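**Tridance hand-held gripper and grasp-teaching kit**

Product line: Tridance
Supplied by: Nundton
Intended for: returns desks, packing rooms, mixed-goods picking areas

## Overview

The Tridance kit allows the staff of a packing or picking area to teach grasps to a robot arm by performing them by hand. A worker holds the gripper, closes it on an article, moves the article, and sets it down. The camera on the tool records the motion. Nundton then uses the recordings to prepare a grasp set for the arm installed at the customer's site.

The kit was designed for workplaces where the goods change often. A line that handles one carton size all year has little need of it. A returns desk that receives drinks, toiletries, tissues and gift items in the same hour has a great deal of use for it, as each new article would otherwise call for a visit from an engineer.

No arm is required during teaching. Recordings may be made at the customer's site, at a training room, or at any ordinary table with a steady surface and fair light.

## What is in the case

- One hand-held gripper with paired fingers and camera mount
- 2 sets of spare finger pads
- One wrist strap
- One charging dock
- Printed quick guide and grasp log sheets
- Padded carrying case with shoulder strap

The arm, the arm-side gripper and the safety fencing are ordered separately. Customers who already operate an arm should contact Nundton before ordering so that the finger pattern can be matched.

## Bottles and other upright containers

Upright bottles are the recommended first exercise for new operators. The shape is forgiving, the grip point is easy to find, and the operator soon learns how much the fingers need to close. A filled bottle and an empty one of the same design should be logged as separate articles.

The operator should approach from the side with the fingers open, bring the bottle between them at the height of the label, and close slowly. The bottle should remain upright throughout. If it leans, the recording is marked for review and the grasp is repeated from the start -- it should not be corrected halfway.

Clear and tinted plastic deserves some care. Reflections on the neck and base can confuse the grasp software, and it is good practice to record such bottles from more than one side and against more than one background. Shelves and tables do not need to be cleared for this purpose. Ordinary surroundings are useful in a recording, provided that there is room for the fingers to open.
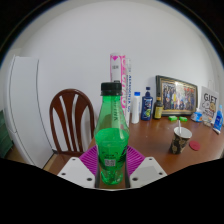
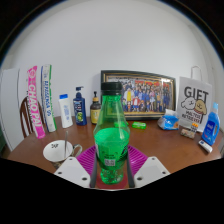

*A green bottle with a black screw cap, upright between the gripper fingers.*

## What changes for the staff

Rastogi, a distributor of household goods, has used the kit on its returns floor since March. Before that time, staff at the sorting benches lifted each returned article, turned it to find the code, and placed it in one of 10 bins. The work was repeated through the whole shift, and most of the complaints the company received from the floor concerned wrists and shoulders.

The arm now performs the placing for those articles that have been taught. Staff open the parcels, judge the condition of the goods, and decide what is to be resold. When an article arrives that the arm does not know, a member of the team takes the Tridance gripper from its dock and records it at the bench.

Rastogi did not reduce the size of the team when the arm was installed. Two sorting posts were rewritten as teaching posts at a higher pay grade and were offered first to existing staff. Geeta Pant, floor supervisor at Rastogi, described the first month as uneven.

"People were worried, and they had reason to be, as we had explained it badly. The mood improved when they saw that the arm copied them. If a grasp was careless, it came back to us careless. The staff who had packed the longest gave the best recordings, and they were asked for their opinion in a way they had not been before."

She also noted some drawbacks. The bench is quieter than it was, and some employees miss working side by side. Teaching can be tiring when a large delivery of new goods arrives at once. Rastogi now limits each person to 2 hours of recording in a shift and rotates the post.

## Advice for employers

Nundton asks every customer to name a contact for staff questions before the kit is delivered. Our deployment lead, Feng-yi Chou, holds an opening meeting with the people who will use the gripper as well as with management. The following points are covered:

1. Which tasks the arm will take over, and which it will not
2. Who may record, and how that time is paid
3. What the camera records, and who may view the recordings
4. How an employee may stop the arm or refuse an unsafe grasp
5. How a recording is deleted on request

The camera faces the fingers and the work area in front of them. It may still capture papers, photographs or colleagues within its view. Sites should agree on a rule for this in writing. Recordings may not be used to measure the speed of individual workers, and this condition forms part of the supply contract.

## Working figures

| Item | Value |
|---|---|
| Recordings suggested for each new article | 17 |
| Recordings stored before transfer | up to 300 |
| Finger pad sets supplied | 2 |
| Training places included with each kit | 10 |

Additional training places may be purchased. The course is given in English, and the printed guide is available in other languages upon request.

## Care and storage

Wipe the finger pads with a damp cloth at the end of each shift. Dust that collects in the ridges of a pad reduces grip and should be brushed out. Do not use solvent cleaners. Pads that have hardened or torn must be replaced in pairs -- a new pad opposite a worn one will pull the article to one side.

Clean the camera lens with the cloth supplied. Return the gripper to its dock when it is not in use, and keep it out of direct sunlight.

## Compatible products

The Stellow bench stand holds the gripper at a fixed height and is suited to operators who prefer to work seated. It attaches to any flat table edge and may be removed without tools. The stand is not included in the kit.

## Ordering

Kits are supplied for purchase or on a monthly rental. Rental customers receive replacement pads at no charge. Requests for a site visit should state the type of goods handled, the number of people on the shift, and whether an arm is already in place. Orders received before 2 p.m. are confirmed the same afternoon.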